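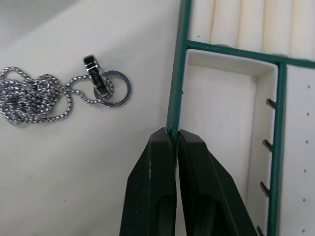
Silver chain necklace with ring pendant on a white tabletop.

Search tickets Enter keyword or ticket number Go

Ticket 251: Workshop contributions from Grulen not showing in shared archive
Project: Akovberg Open Knowledge (community-led water research)
Opened by: Huệ Mạch
Assigned to: Shabani Shemweta
Priority: Normal
Status: Closed

Huệ Mạch
We ran the second set of focus groups in Grulen and the local team entered their notes through the Ziver form on the tablets. The form gave the green confirmation each time. In the archive I can see the first set of groups but nothing from the second. The participants were told they could read their own words and correct them before anyone writes a summary, so I need the notes visible before we go back. I have tried logging out and in, and I tried on a laptop as well as the tablet. Same result.

Shabani Shemweta
Thanks. Can you tell me which language was set on the form, and whether the entries were made with a signal or saved on the tablet first?

Huệ Mạch
Language was set to Vietnamese for one group and English for the others. No signal in the hall. They were saved on the tablet and sent that evening from the office.

Shabani Shemweta
I checked the intake log. The server received 15 entries on 24th October, all from the two tablets registered to Grulen. So the notes are not lost. They were accepted and then put in the holding area, and they did not move from there to the archive. I am looking at why.

Please don't enter them again for now. If you do, we will have duplicates to sort out by hand.

Huệ Mạch
Understood. I have told Chiến not to resend.

Chiến Tôn
One thing that might help. Between the first set and the second we changed the consent page. The community group asked for a separate choice on whether their notes can be shared with other sites. Before it was a single yes or no. Now there are two questions.

Shabani Shemweta
That does help. The archive rule looks for the old consent field. The new form doesn't send that field, so the rule reads it as blank and holds the entry. It is meant to do that when consent is missing. In this case consent was given, only in different fields.

Tried so far:
- Re-ran the transfer job by hand. No change, entries held again.
- Put one test entry through on the old form. Went to the archive normally.
- Put one test entry through on the new form. Held.
- Switched the new form from Vietnamese to English. Held, so language is not the cause.

Caoimhe Egan
Before the rule is changed, please make sure it handles the case where someone says yes to the archive and no to sharing with other sites. A few people in Grulen chose that. Their notes should be visible to the Grulen team and to the person who gave them, and should stay out of the shared view. I would sooner wait a few more days than have one of those go out.

Shabani Shemweta
Agreed. I have written the new rule to read both fields. If the sharing answer is no or blank, the entry goes to the local view only. I tested it on a copy with all four combinations and they landed where they should. Caoimhe, can you look at the copy and confirm?

Caoimhe Egan
Checked. The local-only ones do not come up in search when I log in from another site. Fine to go ahead.

Shabani Shemweta
New rule is live. Transfer job re-run. All held entries have cleared. Huệ, please check from your side.

Huệ Mạch
I can see them now. Two problems left. The accents are missing from the name of the group leader, Ông, in the title line, although they are correct in the body. Also, one long note stops in the middle of a sentence.

Shabani Shemweta
The title line was using an older text setting. Corrected, and the titles have been rebuilt. The long note hit the limit of 4,000 characters in that field. The full text is still in the intake log, so I have raised the limit and restored it from there. Please reload the page.

Chiến Tôn
Both are right on the tablet.

Huệ Mạch
Right on the laptop too. We will print the notes for people who don't want to read them on a screen. You can close this.

Shabani Shemweta
Closing. Anyone who edits the consent page should open a ticket first so the archive rule can be changed at the same time. I have added a line about it to the form editor's guide, under "Changing questions."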